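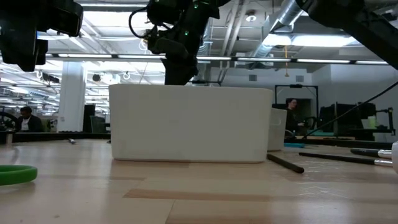 Page last updated: Saturday, 9.15am

Lindunard to offer reusable boxes on all house moves from January

For immediate release

Removals and storage firm Lindunard is to offer reusable plastic boxes on every household move it carries out, following a trial at its Basimier depot. The service, called Vusura, will open to customers of all the firm's depots in January. Customers who prefer cardboard will still be able to have it at the present price.

Under Vusura, clean boxes with lids are brought to the customer's home up to 14 days before the move. They are filled by the customer or by a Lindunard packing crew, carried to the new address on the day, and collected once they have been emptied. The hire period is 36 days from delivery and can be extended by telephone. There is no deposit.

The trial at Basimier took in 81 household moves, from single rooms to family houses. Customers were asked at booking whether they wanted boxes, cardboard or a mixture of the two. Those who took a mixture mostly kept cardboard for clothes, bedding and lampshades and used the boxes for kitchens, books and bathroom cupboards.

Magdolna Hajdu, operations director at Lindunard, said: "We have sold people cardboard boxes for as long as we have been in business, and for as long as I have worked here customers have rung up a month later to ask if we want them back. Usually we can't use them. They have got damp in a garage or the bottoms have gone. We wanted something we could take back, clean and send out again the next morning."

What is included

Each Vusura booking comes with large and small boxes, lids, paper labels, a marker pen and a sheet of packing advice. The number of boxes is worked out during the home survey, which is free and can be done in person or over a video call. Extra boxes can be added up to two working days before the move if the depot has them in stock.

The large box is meant for light, bulky things such as cushions, towels, toys and saucepans. The small box is for books, tins, crockery and tools. Crews on the trial asked for the small box to be made the standard one for kitchens, as the large box becomes too heavy for one person when it is filled with plates. The packing sheet has been changed to say so.

Wrapping paper is not included in the hire price but can be bought from the depot or from the driver when the boxes are delivered. Unused packs can be handed back for a refund. Wardrobe cartons, mattress covers and picture corners are still supplied on loan with every full move, as they are now.

Prices

Hire of up to 40 boxes is charged at a flat rate, which will be shown on the written quotation alongside the price of the same move with cardboard. Larger orders are priced by the box. Customers who book the full packing service will not pay separately for hire, provided the boxes are emptied and ready for collection within the hire period.

A replacement charge applies to boxes that are lost or broken by the customer. Boxes that crack in the van or while being carried by a crew are not charged for. Scratches and marks from ordinary use do not count as damage.

Collection

Collection can be booked for any weekday, morning or afternoon, and for Saturday mornings within the Basimier area. Customers moving within the area covered by a Lindunard depot will have their boxes collected from the new address at no extra cost. For moves further away there are two choices. The crew can wait while the boxes are emptied on the day, which is charged by the hour, or the customer can ask for the boxes to be collected by a partner carrier. The carrier's fee will be given in the quotation.

The boxes should be empty, stacked one inside another and kept indoors or under cover until they are picked up. Lids should be tied in a bundle with the string provided. Somebody over 18 needs to be at the address to sign the collection note.

Several households in the trial missed their first collection slot because they were still unpacking. The first version of the scheme allowed a shorter hire period, and this was lengthened part of the way through after customers said they needed another weekend. Ms Hajdu said the longer period would stay.

"People empty the kitchen on the first night and the bedrooms in the first week, and then there is a stack in the spare room which doesn't get touched," she said. "I moved last spring and I was just the same. If you need longer, ring us before the end date and we will move it. We only start charging when we haven't heard from you."

Cleaning and storage

Returned boxes are checked, washed and dried at the Basimier depot before they go out again. Labels are removed at the same time, and customers are asked to stick them to the lid, where they come off more easily. Anything found in a returned box is bagged, marked with the booking number and held at the depot for three months. Customers will be telephoned about money, keys, jewellery, documents or medicines on the day they are found.

Boxes can also be used by customers who are putting their belongings into storage for a short time. They are not offered for storage beyond the hire period, and the depot will advise on cartons for longer stays. Food, plants, paint, gas canisters and other items on the firm's list of excluded goods cannot be packed in any container, and the list is printed on the back of every quotation.

Changes at the Basimier depot

To make room for the new stock, the packing materials counter at Basimier will move from the front office to the unit next door, which was formerly let to the upholstery firm Dobos. The counter will keep its present opening hours. Customer parking will be at the side of the building, and the main gate will be for vans only. The entrance to the self-storage rooms is not affected, and existing access codes will go on working.

The depot telephone number is unchanged. Customers collecting pre-ordered cartons should bring their order number to the new counter.

Existing bookings

Anyone who already has a move booked for January or later can switch to Vusura without paying a change fee, as long as they tell their depot at least five working days before the move. Cartons that have already been delivered can be returned for a full refund if they are flat and unused. Moves due to take place before January will go ahead as quoted.

Landlords and letting agents who hold an account with Lindunard will receive a separate letter with trade terms. Office moves are not covered by this announcement. They have used hired crates for some years and the arrangements for them stay as they are.

Bookings for Vusura are open now at all depots, by telephone or at the counter. Online booking will be added once the new quotation form is ready.

Notes to editors

Lindunard provides household removals, office removals and self-storage. Its head office is at the Basimier depot.

Vusura is the name of the reusable box service only. Please do not use it to refer to the company or to its storage rooms.

Magdolna Hajdu is available for interview on weekday mornings. Requests should be made through the Lindunard press desk, which can also arrange visits to the depot. Visitors to the yard need flat, closed shoes.

Ends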